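Visita à fábrica de discos da Pristov: como está a ser prensada a reedição dos Ranirow

Tempo de leitura: 5 min
Partilhas: 153 | Comentários: 4

A reedição em vinil do primeiro álbum dos Ranirow entrou em produção em julho e a Pristov abriu a unidade a um grupo pequeno de leitores deste site. A visita decorreu numa quinta-feira, a partir das nove da manhã, e foi conduzida por Halvard Rustad, responsável pela prensagem. As notas seguem a ordem do processo, que não foi a ordem do percurso: começámos pelo armazém e acabámos na galvanoplastia.

Corte

O corte não é feito na Pristov. As lacas chegam do estúdio Fonseca, uma por face, em caixas rígidas com o disco fixo pelo centro. A transferência partiu das fitas originais de mistura, sem passar pela masterização usada na edição em CD. Quem conhece o CD sabe que as faixas finais do lado B estão muito comprimidas. Segundo Rustad, o nível de corte foi reduzido nessas faixas para conter a distorção junto ao centro do disco, onde a velocidade linear do sulco é menor. O lado A levou mais nível. A diferença de volume entre faces vai notar-se e é deliberada.

Uma laca recém-cortada tem de seguir depressa para o banho. O material relaxa e perdem-se agudos, além de aumentar o risco de pré-eco. No caso desta reedição, a primeira laca do lado B foi rejeitada por um estalido periódico na introdução e o corte teve de ser repetido, o que explica o atraso anunciado na primavera.

Galvanoplastia

A laca é lavada, sensibilizada e coberta por uma película de prata, que a torna condutora. Vai depois para o banho de níquel. A peça que se separa da laca é o pai, um negativo. Do pai tira-se a mãe, que é positiva e pode ser tocada num gira-discos para controlo. Da mãe saem as matrizes de prensagem. Para os Ranirow foi escolhido o processo completo, com mães, para se poderem fazer matrizes novas sem voltar ao corte.

Não foi permitido entrar na sala dos banhos. Vimo-la através do vidro, com os retificadores em funcionamento e as cubas tapadas. Solveig Berge, que trata da inspeção das matrizes, mostrou-nos uma mãe ao microscópio. As passagens graves distinguem-se sem dificuldade: o sulco abre e afasta-se do vizinho. Nos silêncios entre faixas fica quase reto.
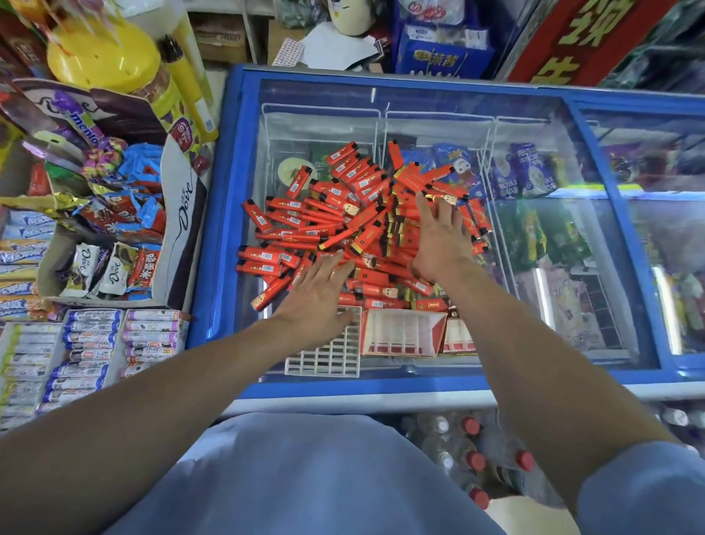 Foto: arquivo do site / reprodução autorizada com indicação da fonte

Prensagem

A Pristov trabalha com 2 prensas Navitz, ambas automáticas. O composto entra em grânulos, é extrudido e forma uma bolacha espessa, que o braço coloca entre as matrizes já com as etiquetas posicionadas. As etiquetas não levam cola. Ficam presas pela própria pressão, e por isso têm de ser secas em estufa a mais de 100 °C antes de irem para a máquina. Papel com humidade residual forma bolhas, e esse defeito foi o mais frequente nas primeiras provas desta reedição.

O ciclo alterna vapor e água fria nos moldes. Se o arrefecimento for curto, o disco sai da prensa ainda mole e empena na pilha. Se o composto não encher bem o sulco, ouve-se um ruído rasgado, geralmente num só canal. O vinil preto tem um comportamento mais previsível do que o transparente, e Rustad admitiu que preferia não ter de fazer a variante translúcida pedida pela banda. A tiragem total é de 2755 exemplares, somadas as duas cores. Não quis indicar a proporção entre elas.

A rebarba é aparada na própria máquina. A do vinil preto volta a ser triturada, mas não entra nesta encomenda, que especifica composto virgem.

Controlo e embalagem

Há uma cabina de escuta com dois gira-discos e auscultadores fechados. É retirado um disco a intervalos regulares e ouvido por inteiro; entre escutas faz-se apenas inspeção visual com luz rasante. Pudemos ouvir o início do lado A. O baixo está mais presente do que na edição original e a voz ficou ligeiramente recuada. O ruído de fundo era baixo, com a ressalva de que se tratava de um disco acabado de sair da linha, ouvido num sistema que não conheço.

Os discos repousam na vertical antes de serem ensacados. As capas interiores têm forro antiestático. A capa exterior é a simples, sem abertura, ao contrário do que constava no comunicado da banda. Perguntei pelo encarte com as letras e a resposta foi que ainda não tinha chegado da gráfica.

Notas práticas

A visita não inclui loja. É obrigatório calçado fechado e são fornecidos protetores auriculares à entrada da nave. A Pristov prevê repetir a iniciativa no outono, mediante inscrição por correio eletrónico. O estacionamento faz-se nas traseiras, pelo portão do lado da linha férrea.

Comentários (4)

marta_ladoB
Então a capa é simples? Reservei por causa da capa de abrir. Alguém sabe se dá para cancelar?

Ruben T.
Obrigado pelo relato. Ficou por saber a gramagem, perguntaram?

autor
Ruben, perguntei. Não tinham autorização para divulgar antes da banda.

discos_e_tal
Tenho a edição original e o lado B sempre foi fraco nas últimas faixas. Se baixaram o nível, compro a preta.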